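Leave the Steamer on the Table

I have a strong opinion about a small piece of kitchen gear, and February is the right month to air it. A steamer basket belongs on the table. It doesn't belong on top of the cupboard, behind the fondue set, waiting for someone to get ambitious about dumplings.

Mine lived up there for years. I'd bought it on a trip to Skisham, used it twice and put it away like a good citizen. Then one Wednesday I needed somewhere to put the rolls, the bread bowl was dirty, and down came the steamer. It hasn't gone back up, and I love it more every week!

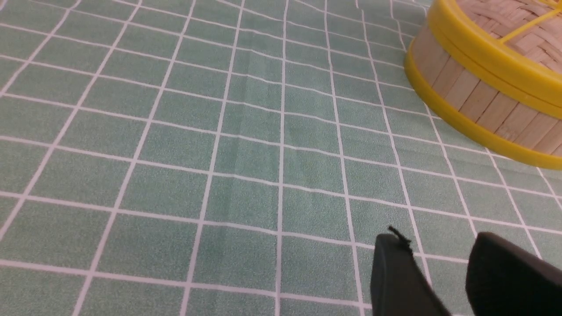 People will tell you a table needs a centerpiece, and they usually mean flowers or candles. I like both, but you have to move them before anyone can eat. A round basket can hold the food itself. You lift the lid, everybody leans in, and dinner has started before a single plate is full – what vase ever did that?

It's also just plain good-looking. I'm a complete fool for slatted sides, all those pale strips standing shoulder to shoulder, and if there's a band of bright color at the top and bottom, so much the better. Yellow on a green cloth makes me happy at seven in the morning, when very little else does. The shop in Endik where I go for kitchen things had a plain one for 30 dollars, and I could see it was handsome, but I walked right past it. Give me the cheerful one.

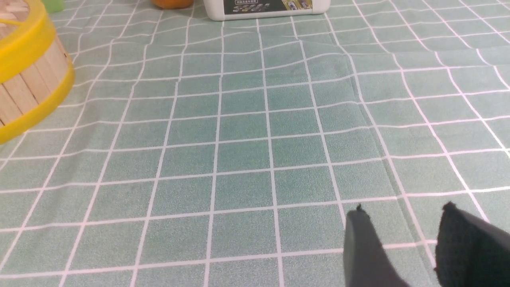 In defense of the wrinkled cloth

My second opinion is related and will lose me some friends. Stop ironing the tablecloth. A checked or gridded cloth shows every fold, I know, because the lines go wandering off wherever there's a crease. I think that's lovely. It looks like a cloth that came out of a drawer because people were hungry.

My Schwaiger cookbook, which runs to 424 pages and which I adore, spends a whole chapter on laying a table. Pressed linen, measured drops at the corners, the works. I've read it with great pleasure and followed none of it. The best lunch I ever ate was in Plallik, on a cloth folded so long it had ridges, and I remember the soup perfectly.

So spread the cloth, smooth it once with your hands and leave it. Set the basket off to one side so there's room for elbows. Put whatever you like in it – buns, peaches, the eggs you boiled too many of – and let it stay out till supper. 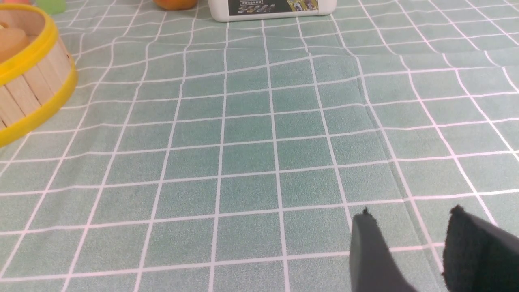

Yellow rims, green cloth, creases left in.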